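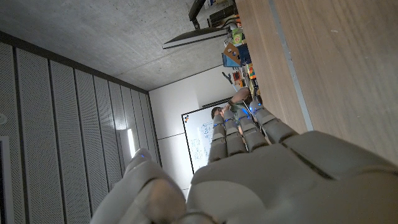 Calby Hand Series: Demonstration Visits

The Calby hand is a five-digit robotic hand for handling and research work. It has segmented fingers in a light gray shell, with blue indicator lights at the joints. Customers considering a purchase or a lease are invited to see the hand in use at our Trendeslow office before placing an order.

What a visit includes

Each visit lasts 51 minutes and is led by a member of the applications team. Sessions take place at a table set with everyday objects of different shapes and sizes, including boxes and smaller colored items. Visitors may bring up to 10 objects of their own for testing. Objects should be clean, dry and free of sharp edges.

Staff remain in the room throughout and set out the objects between trials. Visitors are asked to stay behind the marked line while the arm is powered. Questions about control software and mounting on third-party arms are taken at the end of the session.

Open day

The next open day will be held on 9th October. It is open to registered customers, university departments and technical colleges. At the June open day, we received 124 guests, and places are again limited. Registration closes when all places are filled.

Ordering information

Catalog number: 753
Configurations: left hand, right hand
Supplied with: wrist adapter, power cable, printed manual
Service and repair: Sinholm workshop
Distributor: Barreto

Visit requests should be sent to Elli Salminen, Customer Demonstrations, using the contact form. Please state the number of visitors in your party and list any objects you intend to bring.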